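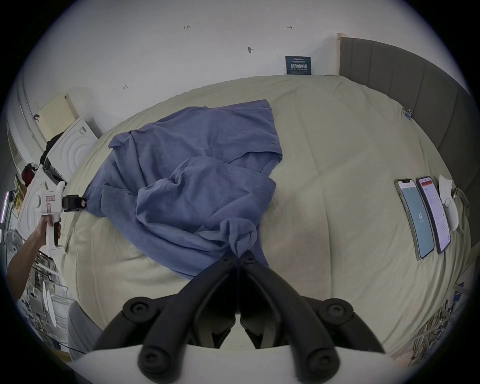
Re: [liste-linge] Laver à 20 degrés, l'étude Bunex

Bonjour à toutes et à tous,

Je réponds à Milovan, dont je recopie le message plus bas pour ceux qui lisent la liste en résumé quotidien et qui n'auraient pas suivi. Pardon d'avance pour la longueur. J'ai lu la brochure en entier, annexes comprises, et je ne vois pas pourquoi je serais la seule à en souffrir.

Je lave moi-même à basse température depuis des années, donc je n'ai pas de religion à défendre. Mais entre « ça me suffit pour mes tee-shirts » et « c'est démontré pour tout le linge de la maison », il y a un pas que la brochure franchit dès la page de garde.

----- Message d'origine -----
De : Milovan Stojanović
À : liste-linge
Objet : Laver à 20 degrés, l'étude Bunex

Bonjour la liste,

Je suis tombé sur l'étude de Bunex à propos de sa nouvelle lessive pour cycles à 20 degrés. Ils ont suivi 248 foyers et ils concluent que le coton ressort aussi propre qu'à 30, qu'il garde mieux ses couleurs et qu'il se froisse moins, ce qui permettrait de se passer de repassage pour le linge de corps. Le label Clellum est imprimé sur le bidon.

Chez moi, j'ai essayé deux semaines avec ma Hevard et je suis plutôt convaincu. Les tee-shirts ne sentent rien et les draps sont agréables. Est-ce que quelqu'un ici a regardé ça de plus près ? On pourrait le mettre dans la page de conseils de la liste.

Milovan
----- Fin du message d'origine -----

Sur les foyers suivis

248 foyers, le chiffre est répété à chaque page et il fait son effet. Il faut aller jusqu'à l'annexe pour lire que ces foyers ont reçu la lessive gratuitement, qu'ils savaient ce qu'ils testaient et qu'ils notaient eux-mêmes la propreté du linge sur une échelle de satisfaction. Aucun groupe n'a lavé à 20 degrés avec une lessive quelconque. Aucun n'a lavé à 30 avec celle de Bunex. On compare donc le produit nouveau à température basse avec le souvenir que les gens avaient de leurs lessives d'avant. Si un étudiant me rendait ça, je lui demanderais de recommencer.

Je note aussi que la brochure ne dit rien de ceux qui ont abandonné en route. Peut-être que tout le monde est allé au bout. J'aimerais qu'on me l'écrive.

Quant à la température, celle qu'on choisit sur le bouton n'est pas toujours celle du bain. Certaines machines chauffent moins que ce qu'elles affichent, d'autres trichent sur la durée pour compenser. La Hevard de Milovan propose un programme court et un programme long à 20 degrés, avec le même pictogramme sur la façade. Lequel as-tu utilisé, Milovan ? Et avec le tambour rempli comment ? Sans ces deux renseignements je ne sais pas quoi faire de tes deux semaines, et je le dis sans méchanceté.

Sur la propreté

« Aussi propre », ça veut dire quoi ? Sans tache visible ? Sans odeur à la sortie du tambour ? Sans odeur le lendemain, une fois le tee-shirt remis et réchauffé sur le dos ? Ceux qui font du sport connaissent la différence. Un vêtement peut paraître neutre sur l'étendoir et se rappeler à votre bon souvenir au bout d'une heure. La brochure a recueilli les avis au moment du pliage, c'est-à-dire au moment le plus flatteur.

Il y a encore le gras. Le sébum sur les taies d'oreiller et les cols, les crèmes, l'huile de cuisine. J'attends de voir une lessive, quelle qu'elle soit, en venir à bout mois après mois dans une eau à peine tiède. Deux semaines ne disent rien là-dessus, l'encrassement du linge est lent et on s'y habitue. Celui de la machine aussi : qui a regardé le joint de son hublot récemment ?
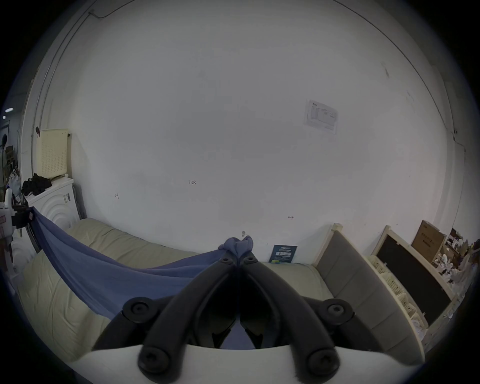
Vient ensuite la promesse du linge qui se froisse moins, et c'est celle qui me gêne le plus. Le froissage d'un coton dépend d'abord du tissage, de l'essorage et du temps que le linge passe en boule dans le tambour avant qu'on vienne le chercher. Bunex recommande, en petits caractères, un essorage réduit et un étendage immédiat. Avec ces deux consignes, n'importe quelle lessive donne du linge moins froissé, y compris le fond de bidon que j'ai sous l'évier. Il y a aussi tout ce qu'on fait subir au tissu une fois sec. Une toile bleue pincée et tordue en nœud, comme sur la photo ci-dessus, peut très bien prendre un pli à cet endroit, et la température du lavage n'y est pour rien. J'ai cherché dans l'annexe comment le linge était manipulé avant d'être noté. Il n'y a pas une ligne là-dessus.

Ils parlent d'ailleurs de « coton » sans préciser. Un jersey 100 % coton et une percale 100 % coton portent la même mention sur l'étiquette et ne se comportent pas du tout pareil. Le jersey, qui est tricoté, se détend et pardonne beaucoup. La percale marque au moindre pli. Mettre les deux dans la même colonne et faire la moyenne, c'est commode pour la communication et inutile pour la personne qui se demande si elle peut ranger son fer.

Sur les couleurs

Là, je suis prête à leur accorder quelque chose. Une eau moins chaude ménage les teintures, on le sait depuis longtemps, et les bleus foncés comme les noirs y gagnent. Mais ce mérite revient à l'eau. Pour l'attribuer à la lessive il aurait fallu le fameux groupe de comparaison, et on revient au même trou. J'ajoute que le frottement abîme les couleurs autant que le reste : un tambour trop plein, un jean qui tourne avec les tee-shirts, une fermeture éclair restée ouverte. Retournez les vêtements sur l'envers et vous aurez probablement fait plus que n'importe quel bidon.

Sur le label

J'ai écrit à Clellum en janvier pour une autre affaire (l'adoucissant dont on avait parlé ici, ceux qui étaient là s'en souviennent). La réponse, reçue au bout de trois relances, disait que le label porte sur la composition et l'emballage. L'efficacité au lavage n'entre pas dans leur examen. Ils ne s'en cachent pas, c'est écrit sur leur site si on cherche bien. Bunex non plus ne ment pas, si l'on tient à être strict. Le logo est simplement posé juste sous la phrase « propreté prouvée à 20 degrés », et on laisse l'œil du client faire le raccord. Vieille méthode.

Sur le prix, la boutique Ansari vend le bidon nettement plus cher que la lessive ordinaire de la même marque, avec une dose conseillée plus forte pour le linge « très porté ». Quelqu'un devrait calculer ce qui reste de l'économie d'électricité une fois le flacon payé. La brochure ne s'y risque pas, alors qu'elle consacre une double page à la facture.
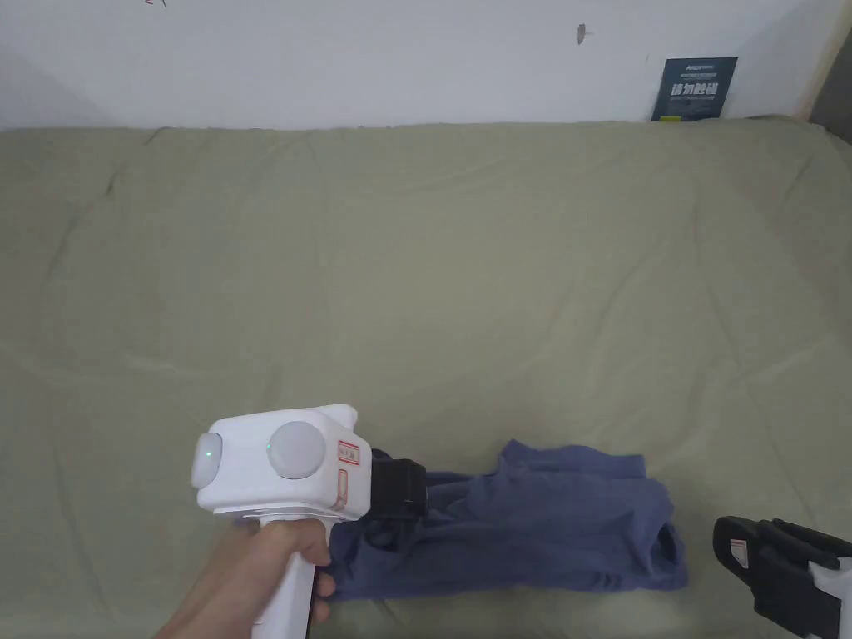 Milovan Stojanović m'a répondu vendredi hors liste, et m'autorise à le rapporter, que je demande à une brochure de lessive une rigueur que je n'exige pas de mes propres habitudes. Il me rappelle que j'ai soutenu ici même que le vinaigre blanc assouplissait les serviettes, sans le moindre groupe de comparaison. Il a utilisé le programme court, tambour à moitié plein, et il maintient que ses draps sont propres. Pour lui, si les gens baissent la température parce qu'un bidon les rassure, le résultat est bon à prendre, même avec une étude bancale.

Pour le vinaigre, touchée. Je retire, ou du moins je mets au conditionnel.

Pour le reste, je ne le suis pas. Si l'argument est qu'on peut baisser la température, disons-le sans marque, avec les limites qui vont avec. Voici ce que j'accepterais de voir dans la page de conseils :

Linge de corps peu sali et sans taches grasses : 20 degrés, essai sans risque, avec la lessive que vous avez déjà.

Draps et taies : 30 au minimum, et plus chaud de temps en temps si l'étiquette l'autorise.

Torchons, linge de malade, couches lavables : on ne touche à rien, on suit les consignes habituelles.

Froissage : essorer moins fort, sortir le linge dès la fin du cycle, secouer, étendre bien à plat. Pas de promesse sur le repassage.

Et pas de nom de produit. Si la liste tient à citer l'étude Bunex, alors qu'on cite aussi la page de l'annexe où les foyers se notent eux-mêmes.

Ce qui m'intéresserait davantage, c'est que ceux d'entre nous qui ont deux jeux de taies identiques en lavent un à 20 et l'autre à 30 pendant quelques mois, même lessive, même machine, et fassent sentir les deux à quelqu'un qui ne sait pas lequel est lequel. Ce ne sera pas de la grande science non plus, et je me méfierai aussi de nos résultats. Je veux bien tenir le tableau. Écrivez-moi hors liste avec le modèle de la machine, le programme exact et le dosage, sinon je ne pourrai rien en tirer.

Dernière chose, pour la personne qui demandait si le programme court de la Hevard vide bien le bac à lessive : chez moi non, il reste toujours un fond. Je mets la dose directement dans le tambour.

Bien à vous,
P.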